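Capsule machine descaling: does the kit do anything?
Home Kitchen board > Coffee and tea

fjordmouse wrote:
I have a white capsule machine, two years old, and the shop wants me to buy the Furau descaling kit every February. The kit is 16 dollars for two sachets and a test strip. I'm not convinced. It smells like citric acid, it fizzes like citric acid, and I can get a big bag of that for less.

What I did instead was put a small white piece of my own stuff in a little glass cup, add water, and compare it with the sachet. I couldn't tell them apart.
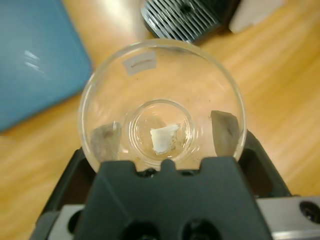 My tap water is pretty hard, so I do believe in descaling. I just don't believe in paying for the packet. Has anyone used plain citric acid for a few years and still has a working pump?

Trygve Lunde wrote:
Comparing two white powders by eye proves nothing. You'd have to know the strength. Too strong and you can damage seals, and too weak means you're rinsing with lemonade. What does your manual say?

fjordmouse wrote:
The manual says to use their product and no other. Of course it does, they sell it. My routine is simple enough. Tank off, rinse it, fill with the mix, lid back on, a glass under the spout, no capsule, and run it through. Then two full tanks of clean water.
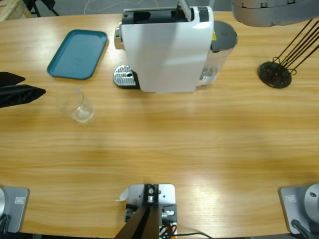 Wenche Solberg: you left out the drip tray. People descale the inside like it's surgery and then the grille grows fur. I'd also like to know how anyone judges whether it worked. Mine tasted the same before and after, and I paid for the Foteo liquid, which costs more than yours.

fjordmouse wrote:
Fair point on the tray. I wash it with dish soap, not as often as I should.

On taste, I agree with you. I've never noticed a difference either. The thing I go by is how long it takes to fill a glass. When it gets slow, I descale. I always use the same short glass so I'm not fooling myself, and I don't trust the light on the machine, which I think just counts cups. 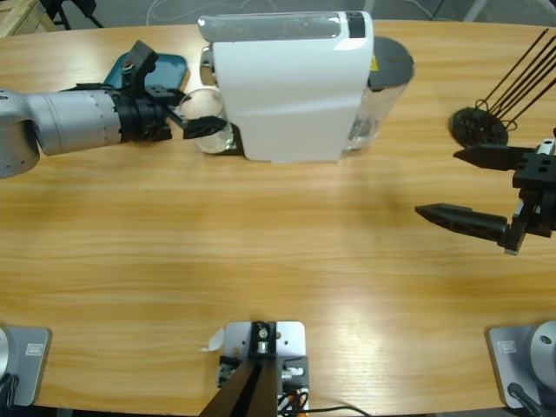
I'd rather go by the clock than by a blinking light. If it takes 50 seconds for what used to be a normal cup, something is clogged.

Trygve Lunde wrote:
Or the capsule is packed tighter. Did you time it with water only?

fjordmouse wrote:
Water only, yes. Same button, same glass, four runs. I'm not that careless.

mara_k wrote:
I switched to filtered water from a Mara jug and haven't descaled since. No trouble so far.

Wenche Solberg wrote:
"No trouble so far" is what I said about my last machine. Do you have hard water to begin with?

mara_k wrote:
No idea. The jug was a gift.

fjordmouse wrote:
Then I don't think we can learn much from the jug, sorry. One thing I will say for anybody using plain powder - dissolve it fully before it goes in the tank. And pour out what's left at the end. I used to let the last bit of water sit in there for days and the bottom got slimy.
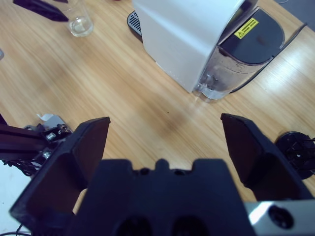

I'm going to keep using the cheap stuff and keep timing it. If the pump dies I'll come back and admit it.

Trygve Lunde wrote:
Please post the grams per liter when you do. I still say you're guessing.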